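Plostari: personal statements from people who changed careers

README, last touched 8 March 2016

Plostari holds 729 short essays by people explaining why they went into community work. Şükran Tokgöz collected them while running the Ekinci evening course, and typed up the handwritten ones herself, including the one on the back of a gas bill.

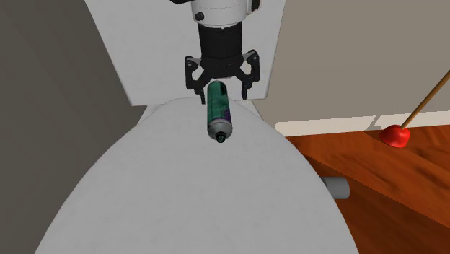
Each essay sits in its own text file, with the writer's name swapped for a number. The longest runs to 2,801 words and spends most of them on a bus journey. Anything under 200 words went into the folder called "short", along with two poems.

Known problems: five essays begin with the same sentence. We have left them in. Spelling is as the writers had it.

Please ask before reprinting a whole essay. Bits are fine.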